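Home Features Stage Music Listings Subscribe

Learning to fall over in Drustthorpe

Last updated: 2023-04-28

I should say straight away that I can't dance. I did a term of tap when I was small, and my mum still has the shoes, and that's the whole of my training. So when Cleiton Aguiar told me I could only write about his new piece if I joined in the warm-up, I very nearly went home.

Reader, I joined in. My hips haven't forgiven me.

The piece is called Fusanar and it opens in May at the old Grodgate theatre, which has over 400 seats and (they tell me) one working radiator. It runs for 58 minutes with no interval, and there are only three dancers in it, so everybody is working very hard indeed. Cleiton made the first version years ago as a short solo for himself. He's since stopped performing, grown a magnificent beard and handed his old part to Jailson Tavares, who is half his age and jumps as if the floor has said something rude to him.

Most of what I watched was falling. Falling sideways, falling off a chair, falling very slowly on to somebody else's back and then being carried off like a rolled-up rug. Cleiton comes from forró and social dancing, where your partner is always there to hold on to, and he wanted to see what happened if you kept the music and took the partner away. There's a lovely stretch in the middle where Jailson dances a whole duet with his arms round nothing, and then Wellington Sales walks on and simply steps into the gap. I got a bit teary, and that was at ten in the morning with the strip lights on!

The music is by Gilmar Frota, who plays accordion live at the side of the stage. He and Cleiton argue constantly. On my first visit they spent most of an hour on a single pause. Gilmar wanted it shorter, Cleiton wanted it longer, and Ademir Fagundes, the third dancer, lay flat on the floor with a banana and waited for them to sort it out. (Longer won. I think Gilmar will sneak it back by opening night.)

Costumes are by Queiroz, the little workshop over the bakery on Mill Street, and they're gorgeous: loose trousers, big soft shirts, everything in the colours of tea with different amounts of milk in. Ademir's shirt had split at the shoulder twice by the time I met him and was on its way back up the bakery stairs for a third go.

I went back for two more rehearsals, which wasn't in the plan at all. By the last one I could manage the slow sideways fall, more or less, if I breathed out first and didn't think about my knees. Jailson clapped. I've had birthdays I enjoyed less.
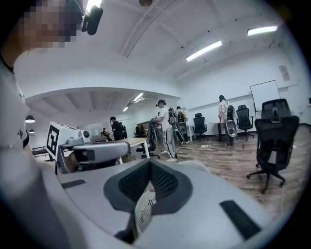
Anyway, I've booked for opening night, row C, on the aisle, and I'm bringing my mum. She's asked if she should bring the tap shoes.

Related
Why our village hall needs a sprung floor
An accordion player's week in sandwiches
Five minutes with the Grodgate box office
May listings: dance and theatre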